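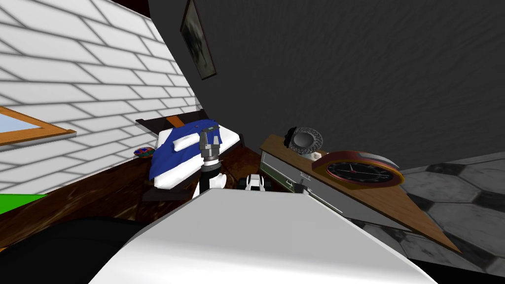
Blue blanket, white sheets and a dark wooden headboard.

The slow way to Skulto

The bus to Skulto leaves from outside the Hepburn Arms and takes the shore road, stopping wherever someone puts a hand out. We had the tent, too much food and a map that had been folded wrong for years. The driver let us off at the top of the campsite track and told us to pitch behind the wall, as the wind would go round by evening. It did.

The site is a sloping field with 16 pitches, a tap and a wash block. The showers take coins and are properly hot. The path to the waterfall starts at the lower gate, and we were there before lunch. It drops in two steps into a brown pool, with a ledge on the left that is wide enough to sit on.

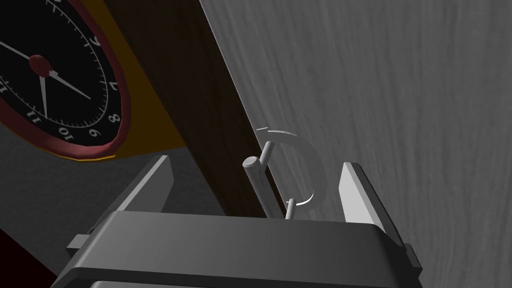
The ferry across to Windo runs three times a day, and the last one back goes at 3. Miss it and you are there until morning. I stopped wearing a watch years ago and have relied on wall clocks ever since, the plainer the better: a black face, white numerals, a bit of red in the middle where the hands meet. There are none at all on Windo, so take a watch or keep your phone charged. The walk to the far beach and back took us most of our time ashore, and we ate our sandwiches on the slipway.

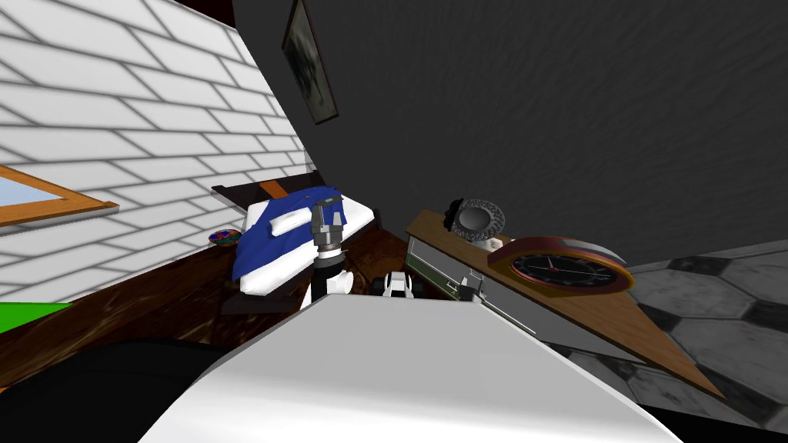
Words: Innes Niven

Rain came in on Thursday and we packed up early. The road north climbs to 300 metres before it drops to the river, and for most of that we saw nothing but the verge. At the bottom there is a second fall, lower and much louder than the first, with a footbridge over it. We stood on the bridge until our hoods leaked.
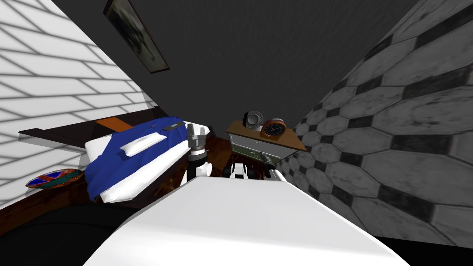 White wall, dark wall, and a picture hung high on the dark one.

After that we walked down to the village for soup and caught the afternoon bus home. The tent took 2 days to dry over the banisters. We have booked the same pitch for March.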